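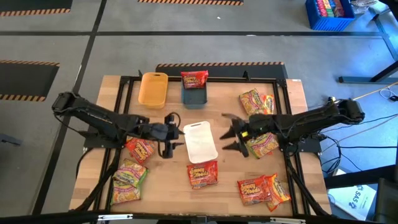
*Barnmont, Nov 27, 2019*

Jolene Grimshaw had driven her father's Machala estate for so long that she no longer heard the clutch. Other people heard it. The woman at the bakery used to put the rolls in a bag when it turned the corner, so they'd be ready by the time Jolene had found somewhere to stop, and the dog at number nine would get up off the step and go indoors.

It went for good on the hill above the chapel, with the shopping on the back seat and the rain coming sideways. She put her foot down, the engine sang out beautifully, and the car stayed exactly where it was. Then, very gently, it began to roll backwards, and she steered it into the hedge as kindly as she could.

Brodie Nepia came up with the truck before dark. He had known the car when it was green all over.

"You could have a newer one for what this'll cost you," he said, with his head under the bonnet and his voice coming out somewhere near the wing.

"I could," said Jolene, and passed him the torch.

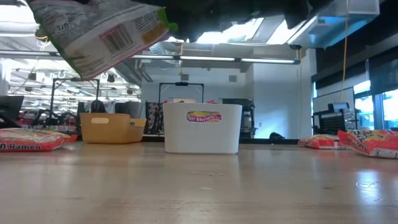
He rang her after supper with the damage. The plate was worn down to the rivets, the flywheel wanted skimming, and the only clutch kit he could find was in Plodov, where a man had been selling off the stock of the old Machala dealership. It was 300 for the kit. With the flywheel and the carriage and the labour – and he had been fair about the labour, she knew he had – it came to 891.

Jolene wrote the number on the back of the gas bill and looked at it while the kettle boiled. Her father had paid 990 for the whole car, second-hand, one May when she was still at school, and had come home so pleased with himself that he drove them all to Nutamlow and back without once getting out to look at the sea. Her mother had been sick in a hat.

"Are you still there?" said Brodie.

"Get the kit," said Jolene.
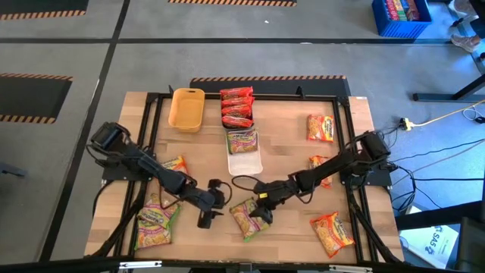 ## The box from Plodov

It came wrapped in so much newspaper that they spent half the morning reading it, or looking at it anyway, as neither of them knew the language. Under the paper was the clutch, grey and greasy and perfect, and tucked in beside it a card with a drawing of the very same estate, a family waving out of all its windows.

Brodie let her hold the lamp while he lined up the plate. He talked to the gearbox the whole time in a low voice, as you might to a cow, and on the third go it slid home.

She drove back over the hill with the card propped on the dashboard. At the bakery there were no rolls in the bag.

"I never heard you," the woman said, quite put out, and Jolene had to stand and wait with everybody else.

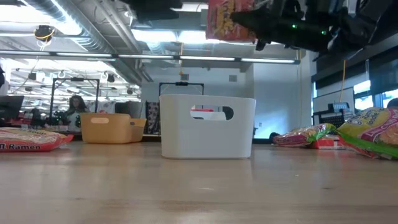

*White basket and ramen packets on the table.*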